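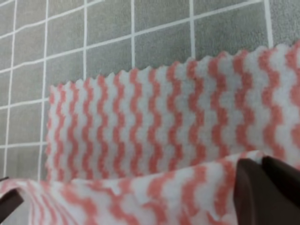
Lavar 3 is out, and the main change is in how the planner handles cloth. Earlier releases fit a flat rectangle to the fabric and replanned whenever the fit failed. The new version tracks a fold line as a separate object, with its own pose and its own confidence value, and passes it to the grasp planner along with the cloth outline.

According to the release notes, dated 6 May 2019, the fold tracker was trained on 2,416 labeled wrist-camera views. Patterned cloth is still the harder case. Wavy stripes bend with the fabric, and the old edge detector tended to read them as creases. The tracker now compares stripe spacing on both sides of a candidate fold before accepting it. 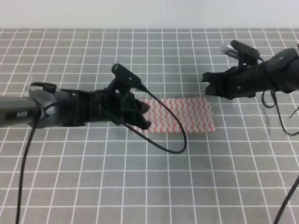 Two-arm setups also get a new scheduler, called Cirna. It lets one arm hold its position at the cloth while the other waits at a standoff pose, and it checks both paths against a shared collision model before releasing either arm. Cables are not part of that model -- users have to add keep-out zones by hand.

"The planner used to treat waiting as a fault," said maintainer Sille Hviid. "Now it's a state, and you can put a timeout on it."

The release closes 163 issues. Duván Londoño, who wrote most of the scheduler, lists one known bug: the fold confidence is not reset after a manual stop, so the tracker should be restarted before the next run. Configuration files from version 2 load with a warning. A fix for the reset bug is planned for later in May.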